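Local News | Town & Services

Search this site Enter keyword Go

Pleltby library to open meeting rooms for evening booking

Residents of Pleltby will be able to book the upstairs meeting rooms at the town library until 9 p.m. starting in July, under a plan approved by the library board this month.

The rooms have been closed to outside groups after 5 p.m. for several years. Clubs, tenants' groups and small businesses that wanted an evening meeting had to use the school cafeteria, which is closed in the summer, or pay for a room at one of the hotels near the highway.

The library received 200 written comments on the plan during the spring. Most were in favor. The most common request was for a room large enough for everyone to sit at the same table, followed by later hours and better parking lights. 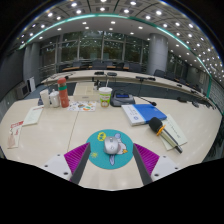 Booking will be handled through the library's website and at the front desk. Groups can reserve a room up to 12 weeks ahead, and a group may hold no more than one booking a week during the first season. The library asks users to clear away their own papers, cups and equipment at the end of a meeting. Small items in the rooms, such as the round teal mouse pad with the cartoon characters on the long white table, should be left where they are. Anything left behind by a group will be kept at the front desk until the end of the month and then given away.

Charges will depend on the type of group. Nonprofit groups based in Pleltby can use the rooms free of charge. Businesses and groups from outside the town will pay $17 an hour, with a minimum booking of two hours. Tutoring for pay counts as business use. Private parties are not allowed in the evening, and neither is the sale of goods.

The added hours will be paid for out of the existing library budget for the first season. Most of the cost is for a staff member to remain in the building until closing and for cleaning the next morning. The main reading room and the children's room will still close at their usual times, and evening users will come in by the side door on the parking lot side.

The door will be fitted with a new entry system from Tunex. Each group will get a code that works from 15 minutes before its booking until the end of it. The library said in its notice that codes will be sent by email the day before and that groups without email can pick one up on paper.

Two outside organizations have already asked for regular evenings. Norinow, the adult language program that now meets above the pharmacy, wants to move its beginner classes to the library. The Hsu Street neighborhood group has asked for one evening a month to go over plans for the new crosswalk and the bus shelter.

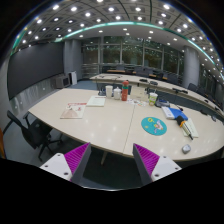
What stays the same

Daytime bookings will continue under the current rules. Groups that already have a daytime slot do not need to apply again, and the story hour on the second floor is not affected.

Food is still limited to cold snacks and drinks with lids. The kitchen is for staff only. Groups may bring their own laptops, but the library will not lend computers in the evening. Wireless access will stay on until closing.

The elevator will run during evening hours. It was out of service for nearly 5 weeks last winter, and the notice says any group that needs it will be called ahead of time if it breaks down again.

The board will look at how often the rooms are used in the fall and decide whether to keep the later hours through the winter. Written comments can be dropped in the box by the front desk at any time.

Comments

millpond_reader
Good news. Our knitting group has been looking for somewhere since the bakery cut its hours. Does anyone know if knitting counts as nonprofit or do we have to be registered somewhere?

Dad of three
Would have liked to see the children's room stay open late one night too. By the time I get home from work it is already closed.

eastside22
Fix the parking lot lights first. I have walked out of there in November and you can't see the curb.

quietplease
@millpond_reader I asked at the desk and they said you fill in a half-page form. You don't have to be registered, just based in town and not charging anyone.

R. on Hsu St
Glad the crosswalk is getting its own meeting. The last one was in somebody's garage. Please put the dates in the window as well as on the website, a lot of people on our block don't use it.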